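Lavar à mão

Na cozinha de uma casa portuguesa, o lava-loiça continua a ser o sítio onde se passa mais tempo de pé

25 de agosto de 2023

O restaurante Pacheco abre ao meio-dia e fecha a cozinha às três. Entre as três e as quatro e meia lava-se o que ficou. A sala tem poucas mesas, a ementa muda com o que aparece no mercado, e a máquina de lavar, uma Wullham de capota comprada em segunda mão, trata dos pratos, dos talheres e dos copos. Os tachos ficam de fora. Lavam-se à mão, numa cuba funda de inox, com a água a correr pouco e a janela aberta para o pátio.

Num dia de agosto, com a casa cheia, são muitos tachos. O arroz de tomate agarra ao fundo, o refogado deixa um anel castanho a meia altura, e as assadeiras do forno chegam à cuba com a gordura ainda mole. Quem trabalha ali aprendeu a ordem com quem lá estava antes: primeiro o que tem menos gordura, depois o alumínio, por fim as assadeiras, que entretanto estiveram de molho num alguidar à parte. A ordem serve para poupar água. A cuba enche-se duas vezes e, se for mal gerida, três ou quatro.

A lavagem manual é um trabalho de que se fala pouco e que raramente se ensina. Nas escolas de hotelaria ocupa algumas horas dentro da unidade de higiene. Em casa aprende-se a ver, geralmente em criança, com um banco debaixo dos pés e um pano na mão para secar. Os gestos passam de uns para outros com as suas diferenças: há famílias que enchem a bacia, famílias que lavam à água corrente, famílias que ensaboam tudo primeiro e só depois abrem a torneira. Cada uma está convencida de que as outras fazem mal.

A bacia e a torneira

A diferença mais antiga é essa. Antes da água canalizada, a bacia era a única possibilidade. Usavam-se duas, uma para lavar e outra para passar, e a água vinha do poço ou da fonte e aquecia-se no lume. A água da segunda bacia, já turva, ia depois para a rega ou para o chão da cozinha. Em muitas aldeias do interior isto durou até à década de setenta, e ainda há casas onde o alguidar de esmalte se guarda debaixo da pia e sai nos dias em que falta a água.

Com a torneira, o hábito mudou depressa. Lavar à água corrente parecia mais limpo e era um sinal de que a casa tinha melhorado. As pias de pedra, largas e baixas, deram lugar às cubas de inox, mais pequenas e embutidas na bancada. Nos prédios construídos nos anos oitenta, a cuba dupla com escorredor era quase obrigatória. Nos apartamentos mais recentes voltou a cuba única, por falta de espaço, e o escorredor passou a ser uma peça solta que se arruma ou que nunca se arruma.

A água corrente gasta mais. Uma torneira aberta durante toda a lavagem de um jantar de família consome várias vezes o que cabe numa cuba. Em anos de seca, no Algarve e no Baixo Alentejo, as câmaras costumam lembrá-lo em folhetos e nas costas da fatura. Mudar um gesto aprendido aos seis anos é outra conversa. Muita gente que fecha a torneira enquanto lava os dentes deixa-a aberta enquanto esfrega uma frigideira.

O que se põe na água

Durante muito tempo usou-se sabão. Azul e branco, cortado à faca, ou amarelo, feito em casa com azeite velho e soda cáustica. Para os tachos queimados juntava-se cinza peneirada ou areia fina, e para esfregar servia um molho de palha, um bocado de serapilheira ou uma raiz. O detergente líquido generalizou-se mais tarde e trouxe a espuma, que as pessoas passaram a tomar como prova de que o produto estava a trabalhar. A espuma tem pouco a ver com a capacidade de retirar gordura. Os fabricantes sabem-no há muito e continuam a fazê-la, porque uma cuba sem espuma é devolvida à loja.

A Floltari, uma saboaria pequena instalada num antigo lagar perto de Abrantes, vende desde há poucos anos um sabão sólido para loiça. É uma barra densa, sem perfume, que se põe num prato ao lado da torneira. Na fábrica trabalham 11 pessoas e a produção sai toda de uma linha de corte que pertenceu a uma padaria. A barra é feita com óleo de bagaço de azeitona, curada durante 18 dias e embrulhada em papel. Faz pouca espuma. As reclamações que chegam por correio eletrónico falam quase sempre disso, e a empresa acabou por imprimir uma nota no papel a explicar que a loiça fica lavada na mesma.

Outra queixa tem mais fundamento. Em zonas de água dura, o sabão verdadeiro reage com o calcário e deixa um véu esbranquiçado nos copos. Quem vive em Lisboa nota-o menos; em partes do Algarve e da Estremadura nota-se logo na primeira semana. A solução caseira é passar os copos por água com um fio de vinagre. O detergente sintético resolve o problema sem vinagre, o que explica em parte por que motivo ganhou a cozinha tão depressa.

Na loja da fábrica há um caderno onde se registam as encomendas de papelarias, mercearias e lojas a granel. Em novembro, com as compras de Natal, chegou às 384 num só mês, o máximo até hoje. A barra para loiça vai muitas vezes como oferta em cabazes, ao lado do mel e das compotas. Não se sabe quantas chegam a ser usadas.

O molho

Os profissionais insistem no molho, e com razão. A maior parte do esforço que se faz a esfregar vem de se começar cedo de mais. O amido do arroz e da massa incha em água fria e solta-se sozinho; em água muito quente coze e agarra-se ainda mais. Com o ovo e o leite acontece coisa parecida. A gordura pede o contrário, água quente e detergente, e resiste horas a um alguidar de água fria sem se mexer. Um tacho que teve bacalhau com natas tem as duas coisas ao mesmo tempo, e por isso em muitas casas é o último a ser lavado e o motivo da discussão.

Para o fundo queimado, o método mais seguro é ferver um dedo de água com uma colher de bicarbonato e deixar arrefecer. A crosta levanta em placas. Funciona em inox e em esmalte. No alumínio deve evitar-se, porque o bicarbonato escurece o metal, e ali usa-se limão ou vinagre. O ferro fundido tem regras próprias: água quente, pouca, uma escova, secar ao lume e passar uma película de óleo. Deixar uma frigideira de ferro de molho de um dia para o outro obriga a recomeçar a cura do princípio.

O barro vidrado aguenta bem, desde que não apanhe choques de temperatura. O barro por vidrar absorve o que se lhe põe, sabão incluído, e há quem o lave só com água e sal grosso. A madeira, nas colheres e nas tábuas, lava-se depressa e seca-se em pé. As facas boas lavam-se uma a uma e não ficam no fundo da cuba, onde a mão as encontra antes dos olhos.

A máquina

Pouco mais de uma geração separa as primeiras máquinas de lavar loiça vendidas em Portugal como luxo das que hoje vêm incluídas no arrendamento. Mesmo assim, muitas casas que têm máquina usam-na pouco. As razões repetem-se: é muito pequena, é muito grande para duas pessoas, estraga os copos, gasta luz, dá trabalho a arrumar. Em casas onde vive uma pessoa só, encher a máquina leva três ou quatro dias, e ao segundo já não há chávenas.

A Bastgate, que repara eletrodomésticos na margem sul do Tejo, recebe bastantes máquinas paradas por falta de uso. As borrachas secam, a bomba cola, o resto de água no fundo ganha cheiro. A oficina fez 844 reparações de máquinas de loiça no último ano e tem uma folha plastificada ao balcão com conselhos aos clientes. O primeiro é ligar a máquina uma vez por semana, mesmo meia vazia. O segundo é limpar o filtro, operação que muitos donos ignoram existir até ao dia em que a água sobe.

Lavada cheia e num programa económico, a máquina gasta menos água do que a mesma loiça lavada à torneira. A comparação com a bacia é mais equilibrada e depende de quem lava. O que a máquina não resolve são as peças grandes, e numa cozinha onde se cozinha todos os dias são essas que sobram. Também não resolve a loiça das avós, com filete dourado, que perde o ouro ao fim de poucas lavagens.

Secar, arrumar, esfregar outra vez

O pano da loiça é o elo fraco. Fica húmido no puxador do forno, serve para os copos, para as mãos e para pegar na tampa quente, e muda-se menos vezes do que se devia. Deixar escorrer ao ar é mais higiénico e mais lento. Nas cozinhas profissionais o pano foi praticamente proibido e substituído pelo papel ou pelo calor da própria máquina. No Pacheco ainda há panos, de linho grosso, lavados todos os dias a noventa graus e usados apenas para polir os copos de vinho.

Com os utensílios de esfregar passa-se o mesmo. A esponja dura demasiado tempo em quase todas as casas. Guarda-se molhada, encostada à torneira ou no fundo da cuba, e quando começa a cheirar já devia ter saído há dias. Fervê-la ou metê-la no micro-ondas reduz o problema por pouco tempo. A medida mais simples é espremê-la bem, deixá-la ao alto num sítio onde passe ar e trocá-la com regularidade, passando a velha para o chão da casa de banho ou para as jantes do carro. O lado áspero fica para os tachos de inox; nos antiaderentes e nos copos usa-se só o lado macio.

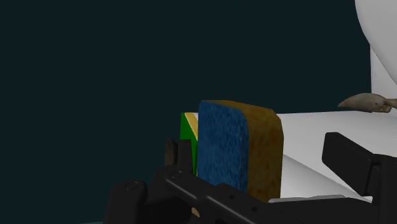 As escovas de cabo secam mais depressa e duram mais, e nos países do norte da Europa são a regra. Por cá vendem-se, compram-se e acabam muitas vezes numa gaveta. No Pacheco há uma, para as assadeiras. Às quatro e meia fica pendurada num prego por cima da cuba, e a água do alguidar vai para o ralo do pátio.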